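Setting Up the Filivstead Travel Crib (the way we do it at our house)

So the booklet that came with our Filivstead was six pages of teeny drawings and not one full sentence, and after my third friend texted me asking how on earth the thing opens, I decided to just type it all up. This part covers getting it open, getting the mattress in, and folding it back down. The bassinet insert has its own section, further down the page.

Before you start

You need a spot on the floor bigger than you think. I do ours at the foot of our bed with the laundry pushed out of the way. Put the baby somewhere safe first (mine goes in the bouncer, where she yells at me the whole time). You don't need any tools.

Opening it up

1. Take the crib out of the bag and stand it up on its feet. The mattress is wrapped around the outside with two straps. Undo both and set the mattress aside, you won't want it until the end.

2. Pull the four corners apart just a little, maybe the width of a diaper box. Do NOT push the middle down yet! I did this every single time for the first month.

3. Pull up on the middle of each long side until it clicks. Then do the short sides. You should get four clicks, and if one side is sagging, lift it again a bit harder.

4. Now push the center of the floor down with your hand, or your foot if you're holding a bottle like I usually am.

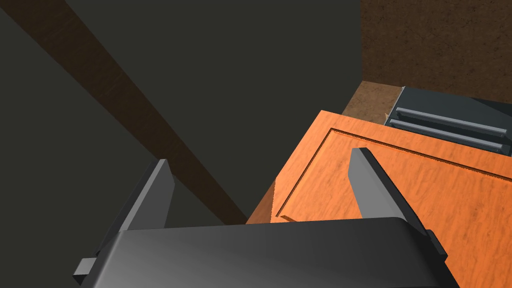 5. Lay the mattress in with the soft side up and feed the tabs through the slots in the floor. Press the corners flat.

Caution: Only use the mattress it came with. My sister-in-law Marloes wanted to give us the thicker one from her old Mulder, which was so sweet of her, but an extra or thicker mattress can leave gaps at the sides. No pillows or blankets in there either.

Folding it down

1. Mattress out first.

2. Pull the strap in the center of the floor straight up, as high as it'll go.

3. Squeeze the button under each side rail while lifting the rail slightly, then let it drop. If it won't budge, the floor isn't up high enough, so go back and yank that strap again.

4. Push the corners together, wrap the mattress around and do up the straps.

Note: The bag is a tight fit! Lay the crib on its side and pull the bag over it like a sock.

I last fixed up these steps on 4 December 2023, after we hauled the crib 683 miles to Grandma's and back and I got plenty of practice. Next section is the bassinet insert, and you'll want the crib open for that one.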